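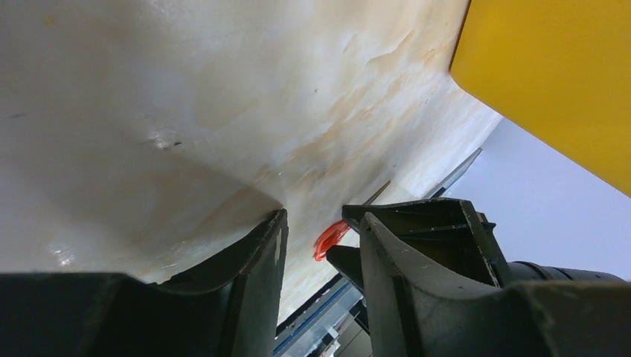

Orange-tan patches and streaks on a pale surface.

Luvico Countertop Dishwasher, Model Prultby
$799
In stock at Burnton Kitchen Supply. Pickup or delivery. Ships in July if you want the white door, gray door ships now.

Small dishwasher for small kitchens. Sits on the counter, plugs into a regular outlet, drains to the sink. No plumber needed for most setups. Fill the tank by hand with the jug or hook the hose to the faucet – adapter is in the box, fits standard threaded faucets only. Pull-out spray faucets will not work. Please check before you order, we get a lot of returns over this one.

Who buys it: renters, offices, people with a bad back, parents who are done washing lunch stuff at 10 at night. We also sell a fair number to folks who have a full size machine and want another for the garage or the guest place.

CYCLES
Normal
Heavy
Quick – 55 minutes, includes the dry
Glass
Rinse only
Self clean (run it empty, with the cleaner packet or plain vinegar)

Quick is the one most people end up on. Fine for plates and cups from the same day. Not great on dried egg or oatmeal, use Heavy for that or soak first.

Heated dry is on by default. Hold the Dry button to turn it off. Door pops open a crack at the end on every cycle but Rinse, so leave some room above and in front. Steam comes out. Don't push it right up under a wood cabinet.
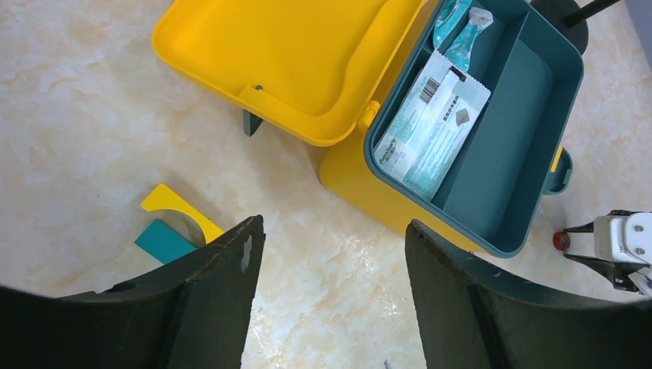
Yellow box with the lid open, teal insert tray inside.

LUNCH BOXES, LIDS, SMALL PARTS
Most asked question by far so it gets its own section. Check the bottom of your box for the dishwasher mark. If the mark says top rack only, the Luvico is OK on Normal and Quick, but turn off heated dry. There is only one rack and the heater is under it, so plastic next to the heater gets hotter than you'd think.

Lids with a rubber seal: take the seal out first. Goes in the small parts basket with the latch on top. Straws, bottle valves, pacifiers same basket. Inserts and trays go face down at an angle or they fill up with water and you will be pouring it out on your socks.

Thin takeout containers, no. They flip over and sit on the spray arm, then the spray arm stops, then nothing gets clean and you get the blinking arm light.

HARD WATER
Built-in softener, takes regular dishwasher salt (coarse, not table salt). One fill lasts up to 300 cycles depending on how you set the hardness dial. Test strip included. If you have well water with iron in it, the softener helps but it wont take care of all of it. Ask us about the Lyimo inline filter, sold seperately, goes between the faucet and the hose. Swap the cartridge when the flow gets weak.

Rinse aid is optional. Glasses come out clearer with it.

IN THE BOX
Dishwasher, rack, silverware basket, small parts basket, inlet hose with faucet adapter, drain hose, fill jug, salt funnel, test strip, manual.

Not in the box: detergent, salt, inline filter, riser feet.

WARRANTY
2 years parts and labor from Luvico. Keep your receipt. Register online or mail the card. Does not cover a cracked hose from freezing, so drain it if it's going in a cabin or an RV over the winter. Does not cover damage from hand dish soap. Please do not use hand dish soap. Suds go everywhere.
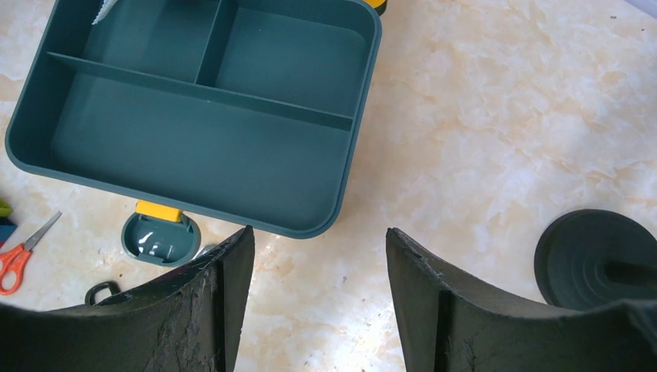

Three-compartment tray in dark teal, marble-patterned surface.

COUNTER FIT
Measure depth first, then height to the cabinet, then the door swing. Door folds down toward you and needs its own space. Counter must be level and able to hold the machine full of water and dishes – ask if you have an older fold-down counter or a rolling cart. Wipe the feet before you set it down, grit scratches laminate and soft stone. Riser feet help if your drain hose is kinking at the sink edge.

FROM CUSTOMERS

"Quiet enough, I run it during calls. The jug is annoying so I got the faucet hose going and that was that." – Vimala Amin

"Wish the rack was taller. Dinner plates fit, the big pasta bowls do not. Otherwise good." – Yeison Cusi

"Drain hose came loose in the first week, Burnton sent a clamp no charge." – Dinesh Marar

Questions on fit or faucets, ask for Tariq Talpur at the parts desk. Delivery and haul away, Đạt Quan. Open box units sometimes available, call first, they aren't listed on the site.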